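Oltard Gift Wrap Workshop
Progress report to the Skivumer Small Makers Fund
11/06/2025

We are past the halfway point of the grant and I'm really happy with where things stand. When we last wrote, in February, we had a rented room, two long tables and a lot of paper samples taped to the wall. Now we have a working wrapping bench, a paper that people ask for by name, and a waiting list for the fall classes (a short one, but still!).

The paper first, because it took the longest. You may remember that our first choice was a solid cream stock. It looked lovely on the roll and showed every fingerprint. After a lot of trial sheets we switched to a botanical pattern, flowers and leaves in fine black line on a light ground, and it has been a joy to work with. The pattern is busy enough to hide a seam that isn't quite straight, which matters when half your class has never wrapped anything bigger than a paperback. We ordered 500 sheets from Hyvönen and have used nearly 400 of them. The rest should carry us to the end of the summer, and the reorder is already priced into the budget you approved.

Ribbon has been the more interesting puzzle. Satin slides. Thin satin slides even more, and it wants to twist the moment you lift it off the table. We tried a few widths and weights and kept coming back to the sheer kind, because the drawing on the paper still shows faintly through it and the whole parcel looks lighter. The price of that is patience. A sheer ribbon has to be pinched close to the fold and laid down slowly, or it turns over on itself and you start again.
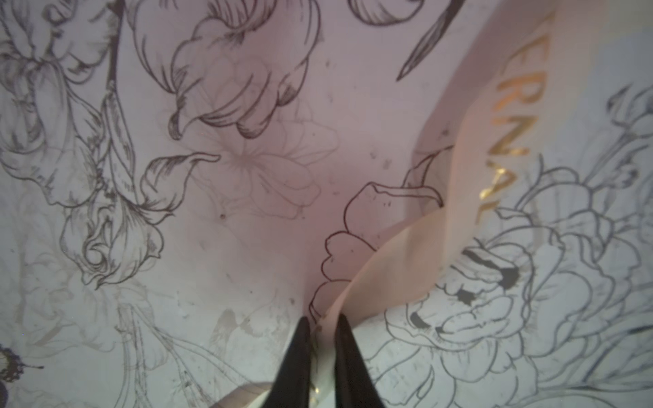 Lettered ribbon is harder again. Foil lettering catches the light beautifully, and people are thrilled when they see it, but it also means the ribbon has a right side and a right way up, and the words need to land somewhere they can be read. We now teach a simple order of work: find the word first, put it where you want it on the front of the box, hold it there, and only then take the two ends around the back. Before that we were tying the bow first and hoping. I'd guess we wasted more ribbon in the first month than in all the time since.

Classes. We have run six sessions so far, each one a full evening, and 67 people have come through the door. Several of them came back for a second evening with their own boxes, including one gloriously awkward lamp. The feedback cards are warm and also useful. The most common request is for more time on bows, followed by more light over the far table. We have moved the second table closer to the window, and a better lamp is on the shopping list. The bows are getting an evening of their own.

The shop orders are growing too, more slowly than I hoped but steadily. Trina, the stationery shop on the corner, takes our wrapped sample boxes for its counter and sends customers our way. They asked us for a softer color range, so we have put peach and a pale gray next to the red and green we started with. Peach has been the clear favorite with the black and white paper.

Two things have not gone to plan. The cutting guide we meant to buy was discontinued, and the replacement costs more than we had set aside. We have been managing with a steel ruler and a craft knife, and it works fine for classes, but it is slow for shop orders. I would like to talk with you about moving a little money over from the printing line, where we have underspent. The second is storage. Ribbon rolls left standing on the shelf pick up dust and creases at the edges, and we lost a few before we caught on. They now hang on dowels under the bench - much better, and it freed up the shelf for boxes.

Between now and the final report we plan to run the bow evening, write up the order of work as a one-page handout with drawings, and test a heavier ribbon for large parcels. We will also send you a sample box once the handout is printed, so you can see the finished thing up close. The itemized spending sheet will follow separately, with receipts for the paper, ribbon and room rent.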